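The lead designer at Bomeck works from a converted feed store in Callano, and most of the slot games the studio has put out began on the same long sheet of brown paper taped to the wall. The newest, Walance Harbor, took 55 drafts of the pay table before the team let anyone outside play it.

"The math comes first," the designer said. "People think we draw a lighthouse and then work out what it pays. I don't ask for a single drawing until the base game holds up."

Walance Harbor has five reels and 4 bonus symbols. The studio's earlier games leaned on free spins, and the designer wanted less of that.

"Players told us they sat through long dry stretches waiting for the feature. So we moved some of the return into the base game. The top win is lower than in our last one. Some reviewers won't like that, and I can live with it."

The sound was done in Okafor, two hours up the coast, by a musician who had never worked on a casino game. The first version of the win music ran too long and had to be trimmed for small payouts.

"If you win back less than you bet, I don't want trumpets," the designer said. "We play a short click and move on. That was an argument in the office, and I won it."

Testing went on until October. The team logged 153 faults, and 102 of those were on phones, mostly buttons that sat too close together on narrow screens.
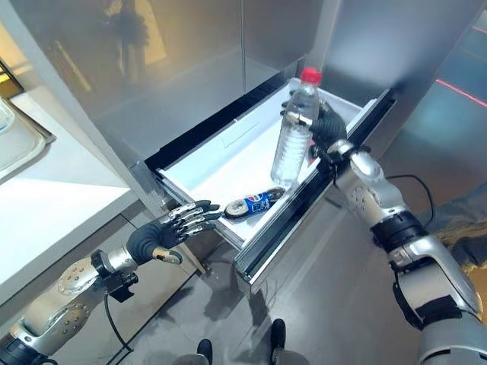
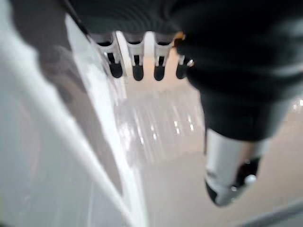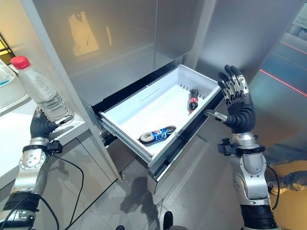
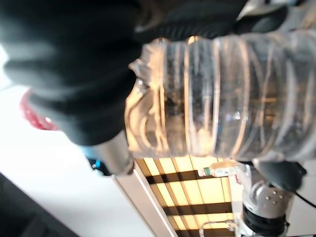
Asked about the autoplay setting, the designer said it had been dropped early on and would stay out of the next game as well.

"I'd like people to press the button themselves. It slows things down. You look at the reels, you look at your balance, and you decide."

The next project is a three-reel game with one line and no bonus round. It has no name yet, and the pay table is on its second draft.

"It's harder than it sounds," the designer said. "With a big feature game you can hide a dull spin. With three reels there's nowhere to put it."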